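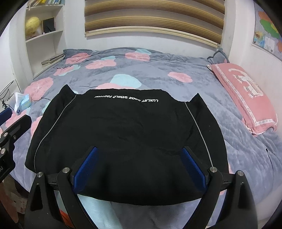
Épisode 5 de Borkance : vos avis ? (spoilers)

tilleul_b
Je sors de l'épisode 5 et je trouve qu'il va trop vite. Asine quitte le village, traverse le col et arrive à la guilde en moins de dix minutes. Dans le roman, le trajet prend tout un chapitre.

Korrigan25
Pas d'accord. Le chapitre du col, c'est surtout de la météo. Par contre le combat à la guilde est presque en images fixes, et ça c'est gênant.

momo_vf
Quelqu'un regarde en VF ? La voix d'Asine me plaît bien, celle du maître de guilde beaucoup moins - on dirait qu'il lit une notice.

tilleul_b
@Korrigan25 la météo, c'est là qu'elle parle de sa sœur. Sans ça, la lettre de la fin tombe à plat.

Korrigan25
La lettre marche très bien si on n'a pas lu le livre. Ma copine n'en a pas lu une ligne et elle a tout compris.

Milan Jacobs
La dette passe de 1 000 à 500 pièces entre l'épisode 2 et celui-ci. Erreur de sous-titres ?

momo_vf
En VF ils disent 500 les deux fois.

Milan Jacobs
OK, donc les sous-titres. Merci.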